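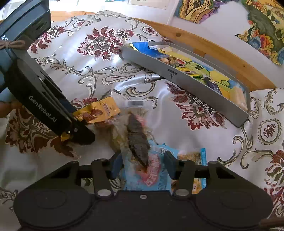
Vol. 10, Issue 2

Member Forum - Research Funding and Awards
Posted in May by Debashish Samarakoon, forum moderator

Members are invited to comment on the proposed change to the Alvarado Fellowship, which supports early-career work in cell biology. Under the draft rules, applicants would submit a two-page research plan with all names and institutions removed. Last cycle the program received 170 applications. Comments will be forwarded to the review office.

rorkau_lab wrote:
Our group at Rorkau supports the change. Reviewers should judge the question and the methods before they learn whose laboratory is involved. Two of our postdoctoral fellows were told in written comments that their adviser was "not well known in the field." Neither comment addressed the protein work they had proposed.

mitosis_desk wrote:
I respectfully disagree. In a small field, a reviewer can identify the laboratory from the cell line alone. Removing the names would add work for the applicants and would conceal very little.

D. Samarakoon wrote:
Please note that the draft asks applicants to describe cell lines by type only. Full details would be requested at the second stage.

vimton_grants wrote:
That provision concerns me. I have reviewed for the Vimton awards, and a plan without the exact line is difficult to assess. Some lines grow poorly under the conditions proposed, and a reviewer needs to know this at the start - not after a shortlist has been drawn up.

rorkau_lab wrote:
The point is a fair one. Would a short note on growth conditions be acceptable to you?

vimton_grants wrote:
It would help. I would still prefer the full name of the line.

skov_fellow wrote:
The Skovetico program adopted a similar rule and received 195 plans in its first cycle, almost all of them in the correct format. As a former applicant there, I found the process clear. My one objection was that reviewers' comments arrived too late to be of use for the next deadline.

mitosis_desk wrote:
A clear format does not establish that the selections were better. I would ask that the review office publish its scoring from both stages before the rule is made permanent.

D. Samarakoon wrote:
The request has been recorded. The thread will remain open until 10 p.m. on the closing date given in the draft.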